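Altglas, Altpapier und der Keller

Im April habe ich angefangen, den Keller auszuräumen. 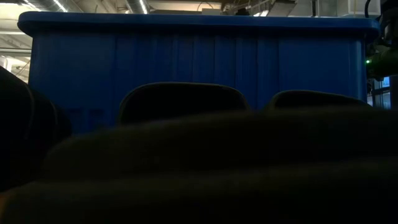

Der Anlass war ein Brief der Hausverwaltung. Die Kellerabteile bekommen neue Türen, und bis dahin soll alles, was im Gang steht, verschwunden sein. Bei mir stand einiges im Gang. Außerdem war das Abteil selbst so voll, dass ich die Tür seit zwei Jahren nur noch zur Hälfte aufbekommen habe.

Ich habe abends nach der Arbeit angefangen, immer eine Stunde, mehr halte ich da unten nicht aus. Das Licht geht alle paar Minuten aus, und der Schalter ist am anderen Ende des Gangs. Zuerst kam das Papier. Ich hatte Kontoauszüge aufgehoben, Bedienungsanleitungen für Geräte, die ich gar nicht mehr besitze, und fast alle Ausgaben einer Gartenzeitschrift, obwohl ich nie einen Garten hatte. Die Steuerunterlagen habe ich nach Jahren sortiert und die alten durch den Aktenvernichter geschickt. Der wird nach zehn Minuten heiß und schaltet sich ab, deshalb hat das drei Abende gedauert.

Beim Altglas war ich schneller. Einmachgläser ohne Deckel, Deckel ohne Einmachgläser, dazu leere Weinflaschen, die ich irgendwann für selbst angesetzten Likör aufheben wollte. Den Likör habe ich einmal gemacht, aus Schlehen, und er war zu süß. Die Deckel kommen bei uns übrigens in die Gelbe Tonne und nicht in den Glascontainer. Das habe ich jahrelang falsch gemacht.

Schwieriger wurde es bei den Sachen, die noch funktionieren. Da war das Regal Kivari, 838 mm breit, das in keine meiner letzten Wohnungen gepasst hat. Ich habe es zweimal inseriert. Beim ersten Mal kam niemand, beim zweiten Mal wollte jemand, dass ich es ihm liefere. Jetzt steht es beim Sozialkaufhaus Ninell, die haben es ohne Diskussion genommen. Öffnungszeiten vorher anrufen, die Angaben im Netz stimmten nicht.

Dann die Dias. Auf der Kiste stand in der Schrift meines Vaters »1.441 Stück«, er hat so etwas gezählt. Ich habe ein paar davon gegen die Lampe gehalten, vor allem Berge und Parkplätze. Wegwerfen kann ich sie nicht, digitalisieren lassen ist mir in der Menge zu teuer. Sie sind wieder im Abteil gelandet, diesmal oben und in einem Karton mit Deckel, wegen der Feuchtigkeit. An der Außenwand sieht man, dass dort mal Wasser gestanden hat. Ich stelle jetzt nichts mehr direkt auf den Boden.

Für den Sperrmüll habe ich einen Termin gebucht, das kostet bei uns 30 Euro pro Abholung. Man muss vorher eine Liste abgeben, und was nicht auf der Liste steht, bleibt liegen. Bei mir blieb ein Bügelbrett liegen. Ich habe es am nächsten Morgen selbst zum Wertstoffhof gebracht, mit dem Bus, was ich nicht empfehlen kann.

Inzwischen geht die Tür wieder ganz auf. Es fehlen noch die Farbeimer, die müssen zum Schadstoffmobil, und das kommt erst nächsten Monat wieder in unsere Straße.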